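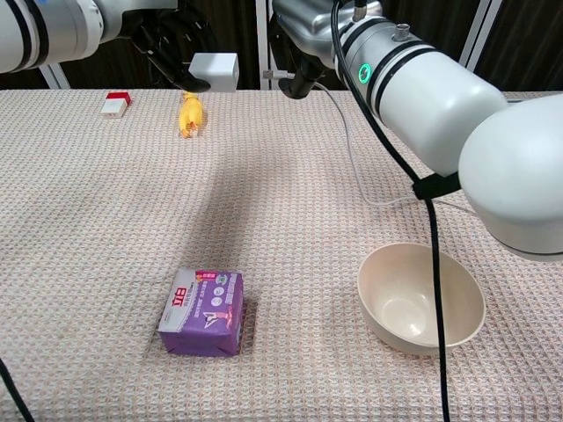
Bindolero, kit de teleoperación a dos manos: reseña después de 200 demostraciones

Voy rápido que tengo que devolver la mesa. Resumen para el que no quiera leer: los mandos muy bien, el programa regular, el manual un desastre. Nota al final.

Qué es. Un par de brazos maestros pequeños que agarras con las manos, una caja de conexiones y el programa de grabación. Tú mueves los maestros, los brazos grandes te copian, y todo queda guardado como demostración para entrenar luego. Lo vende Udance, los mandos los fabrica Rüegg. Nosotros pagamos 2843 euros con el envío incluido, sin los brazos grandes claro, esos ya los teníamos.

Montaje

Una tarde entera. El manual dice una hora. Mentira. La mitad se me fue en los cables, los de los brazos cuelgan por delante de la mesa y si no los sujetas bien te los encuentras en medio de cada agarre. Bridas no vienen. Compradlas. Las abrazaderas que trae la caja son dos y cortas.

Calibrar los maestros: bien. Los pones en la posición de reposo, aprietas el pedal, esperas al pitido. Repetirlo cada vez que se apaga la caja. Cada vez. Eso cansa.

Consejo que no sale en ningun sitio: poned un mantel con textura. Empezamos sobre el tablero desnudo y los objetos ligeros patinaban en cuanto los rozabas con los dedos. Con tela de gofre o parecida se quedan quietos bastante más.

Los mandos

Lo mejor del kit de lejos. Peso justo, el gatillo de la pinza tiene recorrido largo y se nota dónde estás. La gente nueva coge soltura en un rato, yo tardé menos con esto que con el mando de consola que usábamos antes (no lo echo de menos). El giro de muñeca fino, sin saltos. Con Uveck, que probamos el año pasado, había un temblor en parado que se metía en todas las grabaciones. Aquí no lo he visto.

Lo malo: el codo. Los maestros no te dicen nada de dónde anda el codo del brazo grande, y miras solo la mano. Mano derecha perfecta, antebrazo justo por encima del bol. Me lo llevé por delante más de una vez. No hay fuerza de vuelta, o sea que no lo notas, lo oyes.

Otra cosa, las dos manos cerca una de otra. Se puede, pero el programa te frena en seco si calcula que van a chocar y el margen viene de fábrica muy conservador. Se cambia en un fichero de texto. En el menú no está.

Qué objetos usamos

Lo que había a mano y que fuera variado: un paquete morado envuelto en plástico, un bol redondo, un bloquecito blanco, una cajita roja y blanca, el pollo de goma amarillo, un par de guías metálicas. El resto a una caja de cartón en el suelo, para ir rotando.

El bloque blanco, facilísimo, para enseñar a alguien nuevo empezad por ahí. El pollo es un incordio, cuello fino y cuerpo ancho, cada persona lo coge por un sitio distinto y eso luego en los datos se nota. Poneos de acuerdo antes. El plástico brillante del paquete resbala si aprietas poco y se arruga si aprietas mucho, con el gatillo largo se le pilla el punto. Las guías de dos en dos y muy juntas, casi imposible sacar una sin arrastrar la otra. Lo dejamos para el final y lo hicimos regular.
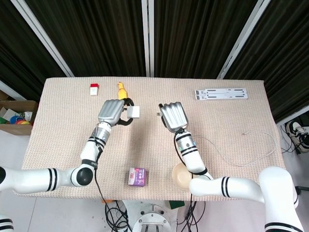
El programa de grabación

Aquí bajamos. Graba, sí. Pedal izquierdo empieza, pedal derecho termina, doble toque borra la última. Eso está bien pensado y a las tres de la tarde con sueño se agradece. Pero:

El doble toque borra sin preguntar. Perdí una demo buena así.

Las etiquetas se ponen una por una, en una ventanita, con el ratón. Con los mandos en las manos. A ver cómo.

Los vídeos de las cámaras y el movimiento de los brazos se guardan en carpetas separadas y si se te va una cámara no avisa. De las 200 tiramos 66 por eso, casi un tercio del trabajo. Desde la última actualización sale un aviso amarillo pequeño arriba, algo es algo.

Exportar va bien. Formato abierto, lo lee todo el mundo, sin cuenta ni nube. Punto a favor muy gordo.

Soporte

Escribí 3 veces a Udance. Dos respuestas rápidas y útiles, la tercera sigo esperando. Repuestos de Rüegg hay, los muelles del gatillo vienen en bolsita aparte con el kit, detalle bueno.

Comparado con guiar a mano

Lo pregunta siempre alguien. Guiar el brazo cogiéndolo con las manos sale gratis si tu brazo lo permite, y para una tarea de un solo brazo yo lo seguiria haciendo. Para dos brazos no: te faltan manos, y encima sales tú en todas las cámaras tapando los objetos. Con los maestros te apartas y la mesa se queda limpia de personas en la imagen.

A favor

Mandos cómodos, gatillo muy bueno
Sin temblor en parado
Pedales
Formato abierto

En contra

Manual
Ningún aviso del codo
Etiquetado con ratón
Borra sin preguntar
Pocas abrazaderas

Lo volvería a comprar para dos brazos. Para uno no, caro. Un 7, y le subo a 8 el día que arreglen lo de las etiquetas.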